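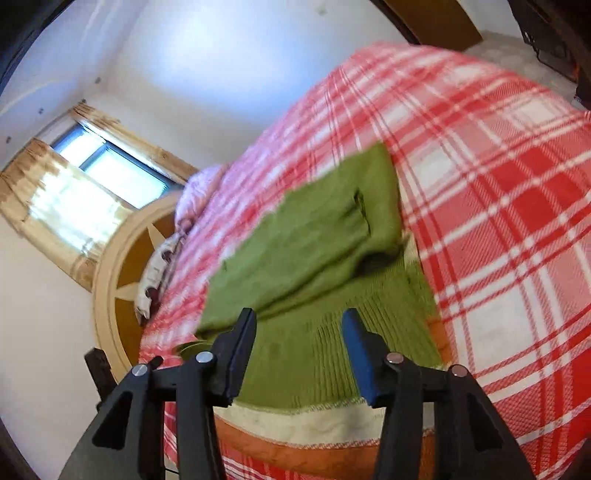 The green jumper, folded, on the red and white checks.

I have owned jumpers all my adult life and I have never felt that I needed a method for them. You take the thing out of the wash, dry it, fold it in some fashion and shove it on a shelf. So when Ayane Kikuchi offered to show me how she teaches people to put their knitwear away, I went along expecting to be sold something.

There is something to sell, as it happens. Her course is called Keltine, it runs over two evenings, and 438 people have been through it. I asked her how many of them still fold the way she taught them.

"I've no idea," she said. "I don't ring them up."

It was a better answer than I had expected. Most people in her line would have had a percentage ready.

Kikuchi works on the bed. She has no time for tables, which she says are too narrow for a grown person's sleeves, and she thinks the floor is for people with young knees. I pointed out that a bed is soft and gives under your hands, and that a fold made on something soft can't be very crisp. She looked at me as if I had asked for a crease down the front of a cardigan.

"Why would you want it crisp? It's wool. You press a line into it and then you wear the line. I want it flat enough to stack and loose enough to come back."

Her rules, so far as I could get them out of her, are few. Heavy knits are never hung. Sleeves go down the length of the body, one over the other if the wool is thin and side by side if it is thick. The hem comes up last. Anything with a raised pattern is folded fewer times than you think it needs. I asked what happens if you ignore all this and bring the hem up first. "You get a jumper with the hem up first," she said, and carried on.

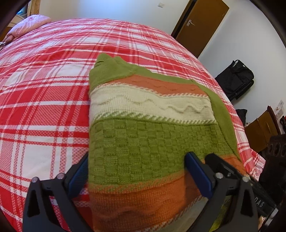 Does it matter which way round a patterned jumper is folded?

Kikuchi folds so that the pattern faces out and can be told apart from its neighbours on the shelf. She says the wool doesn't care either way, and that it only saves you pulling out the wrong one.

I put it to her that a good deal of this is common sense with a fee attached. She agreed with the first half. Her old teaching partner, Willy Postma, used to hand out a printed booklet with 30 different folds in it, and she dropped it in May after reading it through again on a train.

"Two of them were the same fold. One of them I couldn't do. I'd been giving that to people for years."

What did she keep?

"Three, and I'd drop one of those if they let me. The one for polo necks. People like it because it looks like a parcel."

I was less taken with her views on storage. She is against drawers for anything chunky, and against vacuum bags altogether, and when I asked for evidence she offered me a cardigan of her aunt's that had come out of one looking "like a doormat". One cardigan is not evidence. She has also fallen out with cedar balls, though I gather that is mainly about the smell.

On blankets we got on better. She treats a knitted blanket as a very large jumper without arms, folds it in thirds and leaves it at the foot of the bed, where it will get used. I do the same, and have never paid anyone to tell me to. 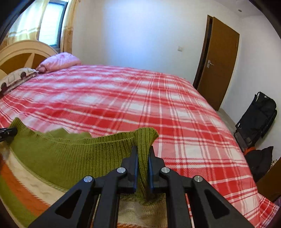
Olive-green knit with its ribbed hem, over the cream blanket with the orange and green border.

Before I left I asked whether she folds her own things like this when there is no one coming round. She thought about it for longer than I liked.

"The good ones," she said. "The rest are on a chair."

I went home and refolded four jumpers, sleeves down, hem last. They take up exactly as much room as they did before. The shelf does look neater, I'll give her that, but I had also taken two old scarves off it.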